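**Open day at Danladi: hand-held grippers and the arm that learns from them**

Danladi opened its robotics workshop to visitors on Monday, March 2, 2020, and a group of us from the Midier branch went along. The firm has taken over the ground floor of the old Ceteck building, and most of what they wanted to show was on the long bench by the loading door. Tea was at ten and the talks started shortly after.

Nnamdi Odukoya, who manages the workshop, gave the introduction. Danladi builds small arms for light handling jobs: putting bottles into trays, clearing worktops, moving tubs from one shelf to another. The arms themselves are bought in. The firm makes the fingers and writes the software, and for the past two years most of the effort has gone into teaching the arms by example. A person does the job by hand with a gripper that has the same fingers as the robot, and a camera on the gripper records what happens. The recordings are then used to train the arm.

He passed round a set of fingers. The ridged pads are the part that wears out, and they are held on so that they can be changed at the bench in a few minutes. Earlier pads were smooth and hard, and they let go of anything with a curved side. The ridged ones give a little when they press against something and keep hold of it with less force. Several of us tried squeezing a paper cup with both kinds. The smooth pair crushed it. The ridged pair dented it, and the cup could still be used afterwards.

The first demonstration was the arm. It picked up drinks bottles from a turntable and stood them in a crate. It managed this well while the bottles were upright and had some space between them. When Oluwatosin Ogundipe laid one on its side, the arm went over it twice, stopped, and had to be restarted. She said this was expected, as the present model had only been trained on standing bottles. Lying bottles are on the list for October.

There was a fair amount of discussion about how many recordings are needed. The answer was 200 for a simple pick in one place, and a good many more if the arm is going to be used somewhere it has not seen. Recordings from the workshop bench had turned out to be of limited use on their own. The bench is clear and evenly lit, and an arm trained only there did badly at Kulline, where it was tried on a packing counter next to a window. Since then staff have been doing a share of the recording away from the bench, on desks, kitchen worktops and shelves with ordinary things left on them.

Olaia Cabello plans that part of the work. Each place gets a short sheet saying what is to be picked up, where it starts and where it should end. Everything else is left as it is. She asks people not to tidy first, and not to move other things out of the way unless the gripper would knock them over. The hand has to come in slowly, with the fingers open on either side of the item, and there should be a short pause before closing. If the person rushes, the arm learns to rush as well, and then it pushes bottles over.

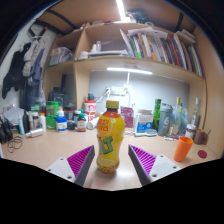 Drinks bottles are used a great deal because they are easy to get hold of and come in many shapes. A full one and an empty one also behave differently, and the recordings are meant to cover both. Chidubem Eze mentioned that clear plastic had been the hardest for the software to find, particularly under a strip light, and that strongly coloured bottles had given little trouble. Labels that have come partly unstuck are left in. A bottle is thrown out only when it leaks.

After lunch visitors could try the hand-held gripper for themselves. It is lighter than it looks, and the trigger needs only a light pull. The difficulty is judging the height. Most of us came in too low at first and touched the worktop with the tips of the fingers, which they say is the usual beginner's fault and does no harm to the pads. Marites Bañez from our stores had the steadiest hand and was asked to do a second round so that it could be kept. The rest of our attempts were deleted.

Questions at the end were mostly practical. The gripper runs for 90 minutes on a charge. Left-handed users can work with it as it stands. New staff practise for a morning before their recordings are used, and a second person checks each recording for missed grips and for faces or papers that should not be in it. Nnamdi was asked about price and said there would be no figure until the next version of the finger mount had been settled.

Danladi will hold another open day in October, when they hope to have the arm working at a cluttered counter. There are 5 places for Midier staff. Anyone who would like one should give their name to Marites in stores, and say whether they need a seat in the van. Flat shoes are required on the workshop floor, and the car park at the Ceteck building is for permit holders only.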